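3.2 Study homes and floor measurements

All homes in the study were in Flevville, a town of older two-story houses and newer infill built on slab. Households were recruited through a notice sent with the August water bill. Of the households that replied, 28 met the criteria: at least one room with a wood floor, no floor work in the past year, and a resident willing to keep a cleaning log. Renters were included if the landlord agreed in writing.

Each home was visited twice, once in the heating season and once in the cooling season. At each visit the field worker placed a humidity logger on an inside wall at knee height, away from vents and direct sun, and left it running for 10 days. Residents were asked to use their heating and cooling as they normally would. Window opening was recorded in the log but was not restricted.

Gaps between boards were measured with a feeler gauge. In each room we marked a line across the boards, starting at the wall farthest from the door, and measured every gap the line crossed. Where a rug or heavy furniture covered part of the line, the line was moved sideways to the nearest clear strip and the new position was marked on the room plan, so that the second visit could use the same place. This gave 467 gaps that were measured at both visits. Gaps filled with putty or old finish were left out.

Board direction was recorded relative to the longest wall. Oyelaran's earlier survey found that residents notice gaps more when the boards run toward a window, and we wanted to be able to check this against our own comfort questions. Floor color was sorted into three groups (light, medium, dark) by holding a printed card next to the boards in daylight. Light floors made up the largest group (Figure 4).

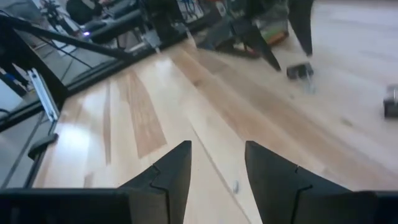
Figure 4. Light blond wood floor with long planks.

3.3 Resident questionnaire

The questionnaire was given at the second visit, after the gaps had been measured. It had 40 items on cleaning habits, noise, comfort underfoot, and how residents felt about the look of the floor. Most items used a five-point scale. The cleaning items were taken from the Zoncombe housing survey with small changes in wording; "scullery" became "laundry room," for example.

One adult per household filled in the form. If two adults wished to answer, the one who did most of the floor cleaning was asked to do so. Teresa Hayes entered all forms into the Kitow database and checked each entry against the paper copy. Items left blank were treated as missing and were not filled in from the cleaning log, even when the log appeared to give the answer.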